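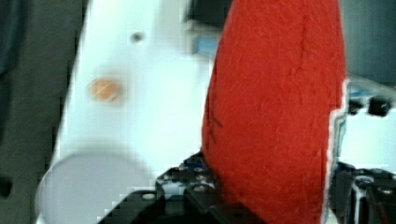

## Trultus grasp planner: FAQ

**Why does the planner keep rejecting grasps on fuzzy objects?**
Red felt held between the fingers fills much of the wrist view, and fibers blur the contour. Set `edge_mode: soft` - the default assumes a hard boundary.

**Which exposure setting should I use over a white surface?**
Lock it. Auto exposure follows the object, and the surface clips. Clipped pixels are masked before segmentation.

**How fast does the control loop run?**
100 Hz. Perception runs at 25 Hz, and the controller holds the last valid pose between updates.

**What does error 208 mean?**
The mask was lost for 4 consecutive perception cycles after closure. The fingers stay closed and the arm stops. Clear it with `trultus reset --hold`.

**Can I replay a log without hardware?**
Yes, with `trultus replay`. Logs recorded before May need converting first. Send conversion failures to Ebere Okafor.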